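Pre-grid safety check — Priltimov Hill Climb, vintage and special classes
Filled in Tuesday, paddock side B, started 6:40 am 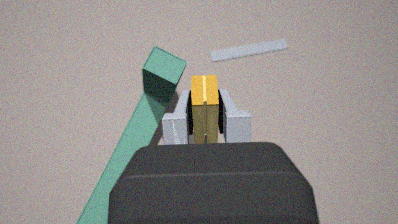
Second walk-round after the May one. Items marked OPEN need closing before the first car goes to the line. Same form as last year with the fuel section moved up.

1. FUEL AND FIRE

Extinguishers at every second bay — OK. Two had gauges in the yellow, swapped.
Extinguisher at scales — OPEN. Bracket there, no bottle. Asked twice.
Fuel store fenced and signed — OK. Sign is small. Would like a bigger one.
Drip trays under all prewar cars — PARTIAL. The Alero special had cardboard under it. Cardboard is not a tray.
Refueling with engine off, driver out — OK when I was watching.
Spill kit — OK, sealed, tag 478.

2. CARS (spot check, not full scrutineering)

Battery tie-downs — OK on all but one. Bungee cord on the green Fallis roadster. Sent back, returned with a proper strap, passed.
Throttle return springs — OK. Two springs each please, regs say two.
Kill switch marked and reachable from outside — PARTIAL. Three cars had the switch but no sticker. Stickers are at the sign-on desk, they are free.
Wheel nuts — OK. Knock-offs on car 968 not wired, owner did it while I waited.
Catch tanks — OK. One full from last time out. Empty it before you come.
Belts in date — OK. Cars on the no-belts waiver, see sheet 2. Sheet 2 is missing a signature.
Tires — mostly OK. One set of cross-plys with cracking in the sidewall, refused. Owner unhappy. Still refused.

3. COURSE

Bales at the Mac Mathúna bend — OPEN. Row is short at the exit, and the last few have been moved to make a gap for the quad. Put them back.
Barrier bolts, start to first marshal post — OK.
Barrier bolts, upper section — not checked, ran out of time. Somebody needs to do this before noon.
Surface — gravel on the inside of the hairpin again. Sweeper booked, had not showed up by 8:15.
Drain cover by the finish — OK, welded down now. Good.
Run-off past finish — OK but a trailer was parked in it. Trailer moved. Don't park trailers in it.

4. SPECTATORS

Rope line set back from the edge — OK on the grass bank, too close at the hairpin. Moved it myself.
Ticket cap 1,000 — per gate sheet, fine.
Crossing point manned — OK. Needs a second whistle.
Prohibited area signs — PARTIAL. Two facing the wrong way — backs to the crowd, no use to anyone.
Trophy tent ropes and pegs — OK. Trip hazard at the back corner, taped it.

5. MEDICAL AND RADIO

Ambulance on site, keys in, access lane clear — OK.
Radio check all posts — post 4 breaking up. New battery, still breaking up. Swap the handset.
Red flags at every post — OK.
Recieved copy of the hospital route card — yes, laminated, in the cab.

6. PAPERWORK

Permit displayed — OK, no. 3802 on the board by sign-on.
Insurance certificate — OK.
Sheet 2 signature — OPEN, see above.

OPEN ITEMS: extinguisher at scales, bales, sheet 2, upper barrier bolts, sweeper, post 4 handset

No cars up the hill untill the first four are closed. The sweeper can work during the drivers briefing if it gets here. Recheck 9:30, meet at the scales.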